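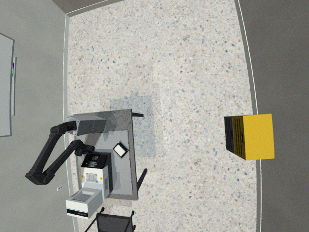
Elico Support: Thanks for the log. The missing speaking scores are most likely a browser cache problem on the instructor side. Please clear the cache, sign in again and let us know if the gradebook fills in. We'll set this ticket to Pending.

Trurncombe Language Center: Cleared it. Cleared it on another computer too, and then tried a browser that had never opened your site. Same gap every time. Please take this off Pending.

I'd also like to know how a cache on my desk could hide scores from the instructors at Hiltthorpe, who see exactly the same number I do. We have 2,218 speaking recordings for the Vaněk listening and conversation course. The gradebook shows scores for 1,739 of them. When I open a recording that has no score in the gradebook, the score is right there on the recording page, with the rater's comments. So the scoring was done. It just isn't getting across.

Elico Support: Thank you for the extra detail. The gradebook import handles 1,000 rows at a time. For larger courses we suggest splitting the import into batches.

Trurncombe Language Center: I read that in your help pages before I opened the ticket. If the limit were the cause I'd expect the import to stop at 1,000, or at 2,000 on the second pass. It stops at neither. I split it anyway, by section, with every batch well under the limit. The total came out as 1,739 again.

What I tried, in order:

1. Ran the import again with "overwrite existing" turned on. No change.

2. Turned off late penalties for one section, as your chat agent advised. No change, and I've turned them back on.

3. Exported the roster and compared student IDs by hand for one Hiltthorpe section. Every ID matched.
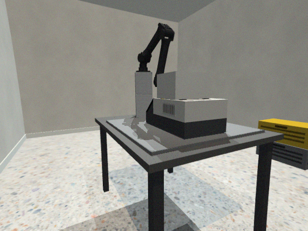 4. Sorted the missing scores by name. This was the first thing that showed a pattern. In the section I checked, the students without scores all have an accent or other mark somewhere in their last name. A student with the same teacher, same rater and same afternoon, but a plain last name, came through fine.

I don't claim that proves it. One section is one section. But it's a better fit than the cache, and for a company selling language courses it would be an awkward thing to get wrong.

Elico Support: We've passed this to the import team. Could you try renaming one affected student without the accent as a workaround?

Trurncombe Language Center: Tried on a test account, and the score came over. I won't be doing it to real students. Their names print on the certificates, and the certificates go out in December.

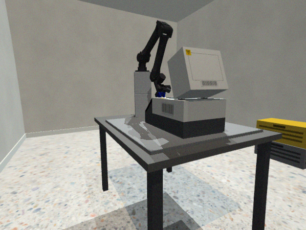 Dark gray table in a plain room, low angle.

Elico Support: Understood. A fix for the name matching is planned for Wednesday. No action is needed from you.

Trurncombe Language Center: Please leave the ticket open until I've run the import myself. The last one was closed as "fixed" while the scores were still missing. I'll post the new total after Wednesday, whatever it is.

Status: Open
Priority: changed from Low to Normal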